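How I Collect Driving Clips for a Small Road Model

I've been building a little driving dataset out of my own car since April, and enough people have written in after the first post that I figured I'd put the whole routine in one place. It's a hobby-sized setup! One car, one camera behind the windshield, one laptop, and a model that learns to say where the drivable road is and which way it's heading. If you want to do the same thing where you live, you can copy most of this straight across.

What you need

A dashcam or any small camera that can save video without chopping out frames. A mount that doesn't move. A memory card bigger than you think you need. Something to write notes on after you park (I use a paper notebook, the cheap kind). And a folder plan before you start, which I did not have, and I spent an entire evening in a pile of files all called clip_final.

Step 1: Fix the camera and leave it alone

Pick a spot up high near the middle of the windshield, tighten everything, and then stop touching it. The model gets used to one viewpoint very quickly. I bumped my mount halfway through the first batch and the horizon sat lower in everything after that, so those clips live in their own folder now. Before each drive I pull up one old frame on my phone and compare it to the live view. Takes a few seconds.

Step 2: Pick boring routes

My first instinct was to go hunting for weird intersections. Don't, at least to begin with. You want loads of ordinary road: straight bits, gentle bends, curbs, driveways, parked cars, trees hanging over everything. I drive a loop from Dornmont out to Drerstead and back, with a detour through the side streets in Zolldale, where half the roads have no center line. Those are the ones my model was worst at, so they get extra laps.

Step 3: Vary the light, keep the route

Same loop, different times. I go at 7 a.m., at noon, and again a bit before dinner. Tree shade is what gave me the most trouble (dark road edge, dark dirt, dark hedge, all running together), so if you have a leafy street nearby, drive it a lot. Overcast days are worth going out for too.

Step 4: Pull frames, don't keep everything

Video is mostly the same picture over and over. I pull one frame every 20 from each clip, then throw out the near-duplicates from red lights and traffic. A decent outing leaves me with 300 frames I want to look at, and my running set just passed 2,000. I tried training on every single frame once and all I got was a very warm laptop.

Step 5: Label the road first

I label in passes. First pass is only the road surface, one polygon per frame. Second pass is the edges: curb, grass, or "unclear." Third pass is vehicles, parked and moving, and I give far-off ones their own "small" tag. Doing it in passes sounds slower, but my hand gets into a rhythm and I make fewer silly mistakes. Put some music on.

A few rules I settled on:

Sidewalks are never road, even when they're the same gray.
A driveway gets its own label where it meets the sidewalk.
If a fence has a car behind it, label the part of the car you can see and don't guess at the rest.
Anything reflected in the glass gets ignored, and so does your own dashboard. 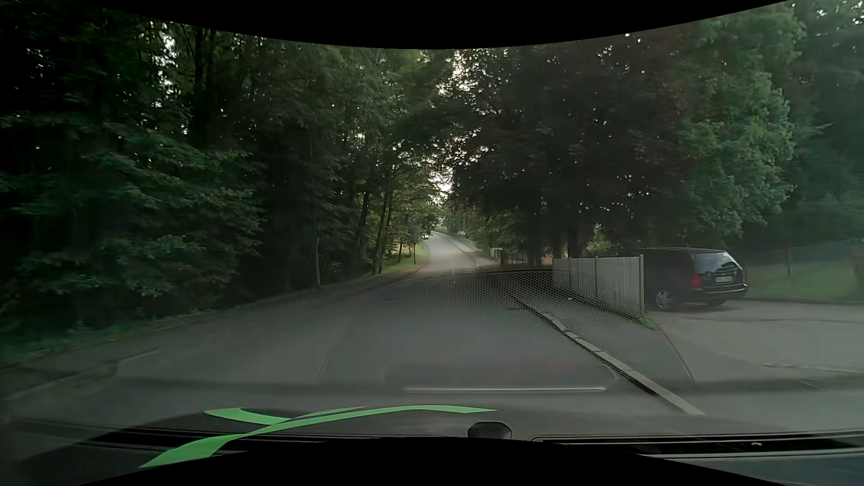

Shady street, no center line, curb on the right, a black wagon parked behind the fence.

A frame like this one goes in the "hard" pile. The curb gives you a nice clean edge on the right, so start there and work up toward the bend. The left side is the slow part, with that shadowed strip running along under the trees. Zoom in, follow the pavement as far as you trust it, and use "unclear" for the rest. There's a tiny vehicle up near the bend as well, very easy to miss, so that's one for the "small" tag. And mind the mesh pattern reflected in the windshield! Draw the road straight through it.

Step 6: Mask your own car

Make one mask that covers the dashboard and the black curves at the top and bottom, and apply it to everything. It works as long as the camera hasn't moved (see Step 1, sorry). Leave the windshield reflections out of the mask, though. They shift with the light, and I want the model to cope with them.

Step 7: Hold some back

Set aside whole drives for testing, never random frames. If frame 700 is in training and its neighbor is in your test set, your score will look fantastic and mean very little. I keep one complete Zolldale lap hidden for this, and I blur any readable plates before a frame leaves my laptop.

My folder template and label list are in the download at the bottom of the page. Next post is on the training side, once I've relabeled the driveways from the first batch.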